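Friday, late afternoon

**Contour labels, again**

Picked up where I left off with the contour plots for the Omden set. The contours themselves are fine. The labels are the trouble: they land on top of each other wherever the surface gets steep, and the steep part is the only part anyone wants to read.

First try was the built-in automatic placement in Rendenance. It puts one label per closed line at the longest straight stretch. Reasonable idea, except our lines are wiggly from noise, so the longest straight stretch is usually at the plot border, and I got a neat little stack of numbers down the right margin like a grocery receipt.

Second try: wrote my own placer. Steps, so I can find them again:

1. Pull the line coordinates out of the finished plot (they come as index lists into one big point list, so expand those first or nothing makes sense).
2. Resample each line to 400 points, evenly by arc length.
3. Score each point by local curvature plus distance to the nearest label already placed.
4. Put the label at the best score, rotate to the tangent, flip if upside down.

The flip test cost me most of the morning. I was checking the sign of the tangent's y component. It needs to be x. I have made this mistake before and there is a note about it in this same notebook, in my handwriting, underlined.

Step 3 is slow if done the dumb way. I did it the dumb way. With 42 lines it took long enough to go get coffee, drink it, and form opinions about it. Swapped the pairwise distances for a nearest-neighbor function rebuilt after every label, and now it finishes before I can stand up.

Leftover problem: aspect ratio. The tangent angle is computed in data coordinates but drawn in screen coordinates, so on the Dedbridge data (x runs to 900, y barely gets to 2) every label lies flat as a board while the line under it climbs. Fix is to scale the points to plot units before taking the tangent, then use the unscaled position for placing. Works on Dedbridge. Have not rerun Omden with it.

Tried the Liang smoothing option too, on the theory that smoother lines would make all of this unnecessary. They do get smoother. They also stop passing through the values they claim to represent, and two neighboring levels crossed, a thing contours of one surface are not supposed to do. Turned it off. If somebody turns it back on, please at least read the legend afterward.

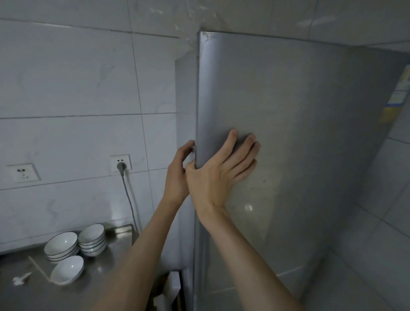
*Kitchen, fridge door. Film still on at the top corner.*

Color scale: left it as the default blue to yellow. The labels need a halo or they vanish in the middle of the range. White text outline drawn under the black text, roughly a fifth of the font size. Drawing the halo after the text gives you a very clean white blob, for the record.

Still to do:

- rerun Omden with the scaled tangents
- drop labels on lines too short to hold them (cutoff should depend on text width, currently a number I made up)
- move the placer out of the scratch file and into the shared package, with a name better than `lbl3final`
- the saddle points. Two branches of the same level come close together and each gets its own label, nearly touching. Might merge, might leave it

Export to PDF keeps the rotated text as text in the August version of the template. The older template turns it into outlines and the file gets huge. Use the August one.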